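Standing benches: how high, and do you leave room for your feet?
Forum: Workrooms, sheds and spare rooms
Started 28/11/2021

plumbago
I am refitting the back room this winter and would like some opinions before I buy anything. It was a dining room, then a dumping ground, and for the last few years it has been where I do bookbinding and box making. At present I work at an old dining table, which is far too low. I stand for most jobs because I can't press or cut properly sitting down. After a couple of hours my lower back aches and I end up leaning on one elbow, and then my cuts go off line.

The plan is one long bench against the wall with cupboards under part of it. Kitchen units seem the obvious way to go, as they are cheap and the insides are already worked out. The trouble is that kitchen height is too low for me as well. I am fairly tall. With the back of a chair and a drawing board I mocked up a top at 1000mm and it felt much better for cutting, but too high for the nipping press, where I want to get my weight over the handle.
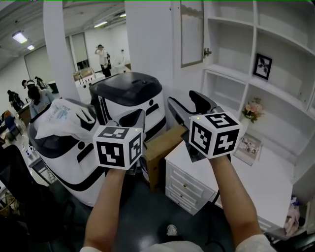

So the first question is whether to go for one height and put up with it, or split the bench in two. The second is what people have done about the floor. Mine is concrete with thin vinyl over it and it is cold and hard. I had a quote from Jafarzadeh for a proper fitted run and it was more than the room is worth to me, so this will be done by me at weekends with whatever I can lift.

saltmarsh_sid
Split it. I spent 12 years at a single height bench in my last place and regretted it. Anything you push down on wants to be low, anything you look at closely wants to be high. My present one has a low section at the window end for planing and a high section for marking out and small work. The step between them is a nuisance for long boards but I don't have many long boards.

For the low part, stand with your arms hanging down and measure to your wrist. For the high part, measure to the elbow and take off a hand's width. That has worked for me and for two others I've helped.

quietloom
I'd say the opposite. One height, and a box or a raised board for the things that need lifting. A split bench eats space in a small room and you always find that the clear bit is the wrong height. I have a torsion box (two sheets of ply with a grid of battens between) that lives behind the door. It goes on the bench when I'm doing fine work and off again when I'm not. It weighs very little.

saltmarsh_sid
It works until you've got something half glued on it and need the low bench in a hurry.

quietloom
Then you put it on the floor. I've never had a gluing emergency that needed a second bench.

plumbago
I have had several, but I take the point. The raised board would be cheaper. How do you stop it sliding?

quietloom
Strips of rubber stair nosing stuck underneath. Non-slip drawer liner works too but it goes brittle.

greyferry
Before you get too far with the height, think about what you'll have on your feet. I measured mine in socks, then worked in boots, and the difference is enough to notice. Add a mat and it changes again. Put the mat down first, put your usual shoes on, then measure.

On the mat question, get one. I have a Lunum one and it has lasted well, though the edge has started to curl where I kick it. Do not get the interlocking foam squares. They are soft for a month and then they are just coloured floor.

plumbago
Good point about the shoes. I did the mock-up in slippers.

The other thing I want to sort out is foot room at the bottom of the units. My sister's kitchen has the plinths fitted almost flush with the doors, and after ten minutes at her sink I am bent forward like a heron, because my toes hit the board and the rest of me has to lean over the gap. 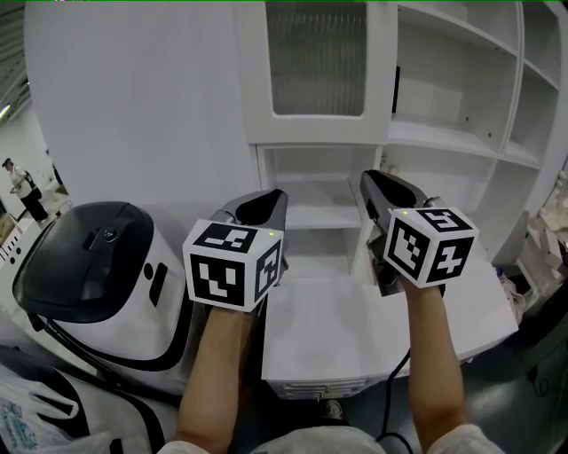
Getting close to the bench matters more to me than how much the cupboards hold, and I'd gladly lose some storage for it. If I can stand up straight with my feet slightly under the front, my arms come down from the shoulder and I don't have to reach. In that last photo there's a light-coloured shoe under the edge of the furniture, and that is where I want mine to be. What I can't work out is whether it is better done with a deep recess at the bottom or a top that overhangs the doors. Maybe both. I'd also like to know how people deal with drawers if the top sticks out, as I need at least one wide shallow drawer for paper.

saltmarsh_sid
Both. A recess only helps your toes. An overhang lets you clamp things as well, which you'll want.

mrs_tansley_bench
Long-time reader here, I don't post much. I did a sewing room with kitchen units and got the plinth wrong the first time, so this may save you the trouble. Standard adjustable legs can be moved further back than the fixing holes suggest if you put a batten across the underside to take the screws. I moved the front row back as far as I dared. Then clip the plinth to the legs as usual. The cabinets haven't tipped, but I did screw them to the wall and I would not do it without.

For your paper drawer, don't build it into the unit. Hang it from the underside of the top on its own runners, set back from the front. You pull it by a cut-out in the bottom edge and there's no handle to catch your hip on.

quietloom
Moving the legs back is all right for base cabinets with a fixed top. I wouldn't do it under a heavy press. All the weight comes on the front edge when you pull the handle.

mrs_tansley_bench
I agree with that. A press wants its own stand with legs at the corners. I'd keep it off the units altogether.

plumbago
The press on its own stand also solves the height problem. I hadn't thought of taking it off the bench. I could have the whole run at the higher setting and the press at the end, bolted down on something low and ugly.

old_harbour_lights
I'll disagree with most of this. I worked standing in a print finishing shop in Terkstead and all of our benches were the same height, with solid fronts down to the floor. People of all sizes used them. What made the difference was moving. Nobody stood at one job for two hours. You'd cut for a bit, walk a stack over, come back. The people who had bad backs were the ones who'd arranged everything within arm's reach so they never took a step.

I'd buy the ordinary units, put the mat down, and keep the board shears on the other side of the room.

greyferry
There's something in that, but being made to walk doesn't mean the bench should be the wrong height as well.

old_harbour_lights
No. But I've seen people spend a whole winter getting the bench right and never bind a book on it.

plumbago
Ouch.

saltmarsh_sid
Has anyone used a footrail? The bar at the pub in Arness has one and I can stand there all evening with one foot up, then change over. I keep meaning to fit one at the bench. A length of scaffold tube would do it.

quietloom
I have a brick with carpet round it. Same principle. One foot up, swap, and you can shove it out of the way. A rail across the front would stop you opening the cupboard doors.

saltmarsh_sid
Open shelves, then. I don't like doors in a workroom in any case. You put things behind them and buy them again.

mrs_tansley_bench
Fabric and paper need doors. The dust is dreadful otherwise.

plumbago
Paper definitely needs doors, and book cloth fades. I'll try the brick.

Where I've got to: one height for the long run, to be measured again with a mat down and proper shoes on. Legs moved back with a batten, cabinets screwed to the wall, top overhanging slightly. Press on its own stand at the door end. Paper drawer hung under the top. Does anyone have a view on the top itself? I was looking at plain laminate worktop because glue peels off it, but I've been told it is slippery for cutting.

greyferry
Laminate is fine. You'll have a cutting mat on it. Pick a light matt colour so you can see pencil lines and bits of thread. Gloss gives you glare from the lamp.

quietloom
Birch ply with hard wax oil. Glue comes off if you get to it the same day, and when it gets bad you sand it.

mrs_tansley_bench
Laminate. PVA lifts off mine with a fingernail. Seal the cut ends, though, mine swelled by the window.

old_harbour_lights
Either. Start a book while the glue's drying on the edging.

plumbago
Laminate it is, matt, light grey if they have it. I'm hoping to have it all in by April. I'll measure again tonight, in shoes.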